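# How to put together a cleantech watch list you'll keep using

I started my first list of young clean technology companies on the back of a conference program, and by the next April it had grown to 1,041 names in one enormous spreadsheet. I was very proud of it and I never once opened it to answer a question! So let me walk you through the way I do it now, which is slower at the start and a good deal kinder to you later on.

## 1. Pick a problem before you pick companies

Write one plain sentence about what you want fixed. Mine was "food factories in Mestbridge throw away too much warm water." Yours might be about packaging, or farm soil, or delivery vans. If your sentence only says "clean energy," keep going, as you'll end up with half the world on your list.

## 2. Gather names widely

Give yourself a couple of weeks for this part and don't judge anything yet. Good places to look:

- grant award lists from your state and city
- exhibitor pages from trade shows (the small booths at the back are the fun ones)
- customers' own newsletters, where pilot projects get a mention long before the press hears of them

Ask people, too. I sent a short note to Kojo Agbenyega, who buys equipment for a dairy, and he wrote back with six companies I'd never come across, Varken among them. Stop when you reach some 400 names.

## 3. Make a first cut

Set up five columns: name, problem, stage, paying customers, last news. Fill them in quickly, and if you can't find a paying customer or a working pilot after ten minutes, move the company to a second tab called "Later." Please don't delete it – Brastar sat in my "Later" tab for two years and is now one of the first names I check.

## 4. Score what's left

Use a scale of one to five for each of these:

1. Does it work outside the lab?
2. Can the buyer afford it without a subsidy?
3. Is there a team that has sold something before?
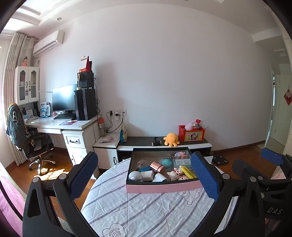 Score in one sitting if you can manage it, with a pot of coffee and your phone in another room. My early scores were all over the place, and when I went back through them I could see I'd been far more generous in the morning than after lunch. Consuelo Magaña and I now score separately and then compare, and wherever we're two points apart we talk it over.

## 5. Keep it alive

Put an hour a month in your calendar. Update the "last news" column, move anything silent for a year to "Later," and let in new names only when they fit your sentence from step one. I add a short note with each change – who told me, and when – and those notes have become the part I read most.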